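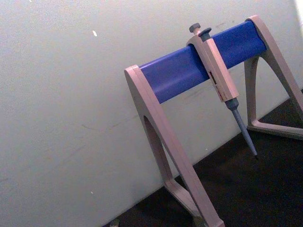
News > Technology > Laboratories

Lab staff teach robot arms by taking the controls

Reading time: 2 minutes

Technicians at the Rizzi laboratory in Flornmont are showing a pair of robot arms how to handle everyday bench equipment, by steering them through each job from a few steps away.

The work is run with Avex, which supplies the control software. An operator holds two handles, one for each arm, and the grippers copy the movement of the hands. The software records every run, and the recordings are later used to train the arms to do the same job without help.

The first tasks are simple ones. In one, the operator handles a test tube at a rack. In another, a single-channel pipette has to be lifted off the blue bar of its stand and hung back up again.

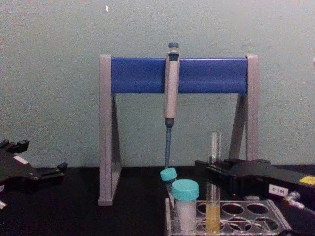 Staff have recorded 387 runs so far. Of these, 367 were kept for training and the rest were thrown out, mostly for dropped items or long pauses. Each operator works for 26 minutes and then hands over to a colleague.

Liliana Zuccaro, who leads the project, said glass tubes had been harder than expected.

"You can't feel the tube through the handles, so you have to go by what you see," she said. "New people squeeze too hard for the first day or so. After that they slow down and it gets better."

She said the pipette had caused fewer problems, although hanging it up took more practice than taking it down.

Small cameras on the wrists of the arms give a close view of the stand, and another at chest height takes in more of the bench.

The team plans to have 12 tasks recorded by October. A second bench will then be set up at the firm's Daststead site, where staff will repeat the same tasks with the equipment laid out differently.

Last updated: 22nd May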